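**Notebook – perception and grasp planning, cloth handling**
June, entry begun 9:30 a.m.
Project: Gondura
Kept by: Gaspard Marty

Purpose of the session: to determine why the grasp-point proposer ranks interior folds above hem edges on white garments, and to decide whether the correction belongs in the segmentation stage or in the planner.

Configuration at start. Segmentation model from the Tronberg branch, unchanged from the previous entry. Planner on the main branch. The contact estimator was run offline on the recorded clips, with the jaw-width signal resampled to match the video at 30 frames per second. Playback and labeling were done in Cludano.

The set under review contains 200 clips. Each was replayed through the proposer, and its highest-ranked point was compared with the place where the operator closed the jaws. A proposal within 3 cm of the operator's contact was accepted. Agreement was satisfactory on colored garments and poor on white ones. The errors fall into two groups, which should be kept separate in the tracker.

Group A: the jaws close on a fold in the body of the garment. Group B: the jaws close on a hem and the cloth hangs from it.

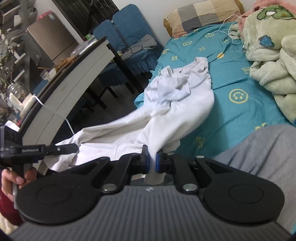
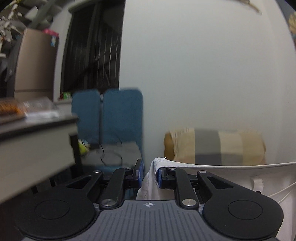 In Group A the proposer is often right for the wrong reason. It scores high curvature in the mask, and a sharp fold gives high curvature whether or not it is a useful place to hold. In Group B the hem is thicker than the cloth below it, but the depth estimate smooths that difference away before the scorer receives it. The edge then competes on curvature alone and loses.

A second cause was found while tracing Group B. Where the fingers cover part of the garment, the mask splits into separate regions, and the planner treats each region as its own object. In 13 clips this produced a proposal on a region that was already held. The planner has no rule against this. One should be added regardless of the outcome for the scorer.

Changes made:

- Tool mask is now dilated and subtracted before region labeling. Regions that meet only behind the tool are merged.
- Curvature term is capped. The cap value is in the config file and is provisional.
- Added a hem term computed from the raw depth, before smoothing.
- Planner rejects any proposal inside a region marked as held.

2:15 p.m. Replay repeated on the full set. The merge step behaves as intended, and no proposals on held regions remain. Group B has improved. Group A is mixed: capping the curvature removed most of the poor choices but also pushed down several that matched the operator. The hem term is noisy on frames with motion blur – it should probably be weighted by a sharpness score, or skipped when the score is low.

Replay time per clip increased by about a quarter. This is acceptable offline. It will need attention before the term is used in the live loop, where the Gatti controller expects a proposal at a fixed interval and holds the last one if none arrives. Colleagues testing on that controller should leave the hem term switched off for now. The flag is `use_hem_term`, default false.

Labels: two reviewers disagreed on where a fold ends and a hem begins when the cloth is bunched. The guideline presently says "visible stitching," which fails when the stitching faces away from the view. Proposed wording: mark as hem if the edge can be followed out of the bunched area on at least one side. Otherwise mark as unknown. Clips marked unknown are to be left out of the Group B score.

Open items:

- Sharpness weighting for the hem term.
- Per-color breakdown of the replay results.
- Relabel the disputed clips after the guideline is approved.
- Confirm that the dilation radius still holds when two tools are in view.

Branch pushed at 4:40 p.m. Not merged.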